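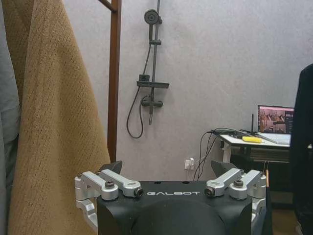 Tan towel and dark wooden rack, in the washroom display at Tapia

I'd been promising myself a trip to Tarness ever since Solange Vidal came back from her holidays with a bag full of towels and wouldn't stop going on about them. So when she rang to say the Tapia mill was having its October open day and did I want to come, I'd said yes before she'd got to the bit about the early train. (It was very early. I ate a cheese roll at twenty to seven in the morning and I'm not sorry.)

Tarness is one of those towns where everything slopes down to the river and then makes you walk back up again. The mill is at the bottom, of course. You go over the footbridge, past the garage, and there's a long brick building with TAPIA painted on the gable end, very faded, and a side door with a handwritten sign saying OPEN DAY PLEASE PUSH HARD. We pushed hard. Solange pushed a bit too hard and arrived inside rather faster than she'd planned.

Entry was £4, which got you the tour, a cup of tea and a raffle ticket. I didn't win the raffle. The prizes were mostly bath mats and I wanted one quite badly.

The tour was led by Amanuel Ambaye, who has worked on the weaving floor for years and obviously loves it. He started us off in the yarn store, a great tall room with more than 2000 cones of cotton on the shelves, sorted by colour so that it goes from white down through all the creams and sandy shades to the browns at the far end. I could have stayed in there all morning! He let us squash a few of the cones to feel the difference between the softer yarn and the one they use underneath to hold everything together. I couldn't tell them apart. Solange says she could.

Then it was on to the looms, and my goodness, the noise. They hand you ear plugs at the door and you do want them. Amanuel had to do most of his explaining in the corridor beforehand, and then once we were in he just pointed at things and nodded, and we nodded back. What I hadn't known is that a towel comes off the loom as part of one enormous long strip and only gets cut and hemmed later, so there are huge rolls of the stuff lying about that look like carpet. The hemming room next door was much quieter. Two women were working through a pile of hand towels at a speed that made me feel a bit tired, with the radio on, chatting away without looking down.

My favourite bit was upstairs though. They've done up part of the old offices as bathrooms and washrooms, so you can see everything hanging where it's meant to hang and not folded on a shelf with a ribbon round it. It makes such a difference. The one I kept drifting back to had a light grey wall with a slight texture to it, a dark grey shower fitting, and a large tan towel hanging down by a rack in dark reddish-brown wood. I would never have picked tan in a shop, I always go for white and then regret it by Christmas, but against the grey it looked lovely. Warm without being orange. And it has a fine sort of texture in the weave, so it isn't one of your big fluffy ones.

I went on about the rack as well. There's a short diagonal brace up near the top of the post, which I thought was a nice old-fashioned touch, a bit like something from my gran's scullery. I asked who makes the furniture for the displays and was told it comes from Bruvex, who are further along the valley and don't do open days, more's the pity. I've written the name on the back of my train ticket. Whether I've got the wall space at home is another matter, as our bathroom is the size of a wardrobe and already has the laundry basket, the scales and a plant in it.

Solange, meanwhile, had found the Skimska range, the thinner flat-weave ones they bring out for travelling and the beach, and was holding them up against herself in every colour. She bought 2 in the end, both green. She has green ones at home already. I said nothing.

The tea was in the old canteen, and it was proper tea out of a big pot, with flapjack at extra cost. I'd have the flapjack. I would also get there before eleven if you're going next year, because by the time we came down the queue was out of the door and they'd run out of the date slices, which the man ahead of me took quite personally.

The mill shop is at the end and they know exactly what they're doing putting it there. Seconds are in wire bins by the till and most of them have a pulled thread or a wonky hem that you'd need your glasses on to find. I came away with a bath sheet in tan (well, I had to), a hand towel to go with it and a bag of offcuts for cleaning, and it came to £38 all in. I'd told myself thirty. The bath sheet weighs a ton and I carried it all the way back up the hill to the station.

Practical bits if you fancy it: the footbridge has steps, but there's a flat way round by the road if you ask at the garage. The toilets are across the yard. Take cash for the tea, they only had a card machine in the shop. And the train home was the ten past four, with a change, and it was packed, so I sat on my towels.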